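Journal archive > Interior Surfaces > Volume 11 > Article 4

3. Floors, Soiling and Inspection

3.1 Sites

The survey covered 20 rooms with a light herringbone-patterned floor. They were spread over three properties, referred to by street name as Kemberg, Siter and Dalell. All of the floors had been in service for at least one winter before the first inspection in July. Rooms with rugs covering more than a quarter of the floor were left out, as were rooms where the pattern changed direction partway across. Both kinds of room are common at Siter, and that property is underrepresented as a result.

The pattern matters for two reasons. A plain sheet floor gives the eye few lines to follow, so a dark mark of any length stands out. A herringbone floor already contains a dense set of diagonals, and a thin mark that runs close to one of them can be taken for a seam. The reverse error also occurs. Dirt held in a seam is often recorded as part of the pattern until the inspector gets down to floor level.

3.2 Classes of mark

Each mark was placed in one of four classes.

Line marks are narrow and dark, with a length at least five times their width. Curls, squiggles and loops belong here, as do short strokes that resemble handwriting. Inspectors were told not to try to read them.

Spot trails are runs of small specks or droplets that an inspector would treat as one event. A trail was entered once, however many specks it contained. Where a trail ended in a closed or nearly closed outline, the outline was entered as part of the trail.

Haze is a broad area, either lighter or darker than the floor beside it, with no firm edge. Whitish haze and grayish haze were logged separately. The Ibarra scale, used in our earlier work on sheet flooring, combines them, and scores from the two studies should not be compared directly for this class.

Seam dirt is a dark line that follows a joint. It was measured by length only.

A total of 3,598 marks were entered over the full period. Line marks and haze made up most of the entries, and nearly 2,000 of the entries came from Kemberg alone. This reflects the larger floor area at that property and should not be read as a difference in upkeep.

3.3 Inspection procedure

Inspection was carried out standing, at a walking pace, along parallel paths set out from the longest wall. The inspector then repeated the paths in the opposite direction. The second pass was needed chiefly for haze, which is easy to see against the light from one side and close to invisible from the other. Areas of sheen on the floor were checked from both directions before anything was entered, as a bright patch may be either a reflection or a film.

Furniture was left in its working position. Floor under a desk was inspected where it could be seen without moving anything — legs and feet were treated as obstacles, and a strip the width of a hand around each was excluded. Strips along the baseboards were inspected but reported separately, given that a flat head cannot always be brought square to the wall on a diagonal pattern.

3.4 Floor tools

The tool considered in this section is a flat head on a long telescoping handle. Heads of this kind cover a wide strip in one pass and keep good contact with an even floor. Contact at the seams depends on the depth of the joint and the state of the covering. A crumpled pad touches the floor along its folds, and the area between the folds is cleaned poorly or not at all. Pads were therefore graded for flatness and for visible dirt along the leading edge, in addition to the usual record of material and age.

Handle length was set by the user and locked at the collar. We made no attempt to standardize it. The angle of the head to the pattern was recorded as parallel, perpendicular or diagonal to the long axis of the room, without further subdivision. Figure 3 concerns one of the rooms at Kemberg. 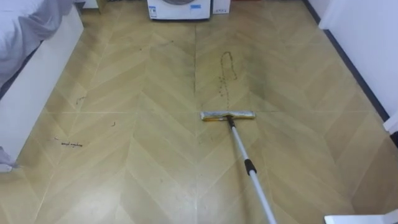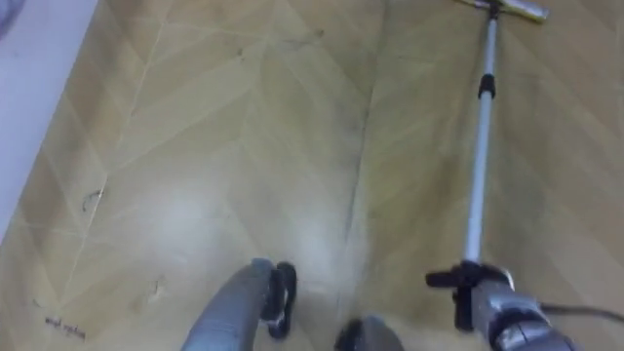
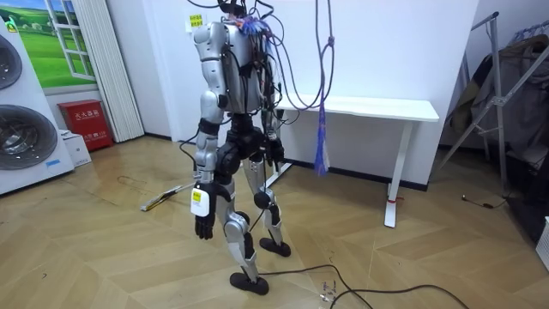

Figure 3. Light herringbone-patterned floor, Kemberg. First: flat mop with its pad on the floor, with a dark trail ahead of the head. Second: whitish haze and scuffs beside a silver wand. Third: floor in front of a white desk at the wall.

The classes overlap in practice. Where haze surrounded a line mark, both were entered. Where seam dirt met a trail, the inspector marked the meeting point and measured each from there.

This site uses cookies to remember your reading preferences. Accept all | Manage settings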